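Dec 1, 2025

Slept until nine, lovely, then spent the morning on the phone with Paweena about the Wultlow trip. She wants to go in July – I'd go tomorrow if the trains weren't so awful! We've got as far as picking the guesthouse (17 rooms, no elevator, my poor knees) and arguing over whether to stop in Setcombe on the way.

Soup for lunch, the last of the leeks. Then chores, and more chores, with the radio up way too loud.

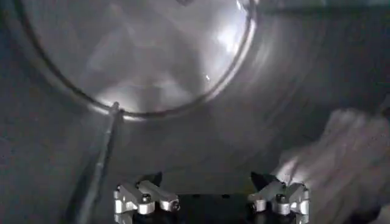 Steel drum, brushed and gray.

Read 16 pages of the Probert book after supper and I still can't tell the two brothers apart. Paweena swears it picks up once they reach the coast. Must write back to Svatopluk too, he's been waiting on that dumpling recipe for ages. Bed now, it's freezing.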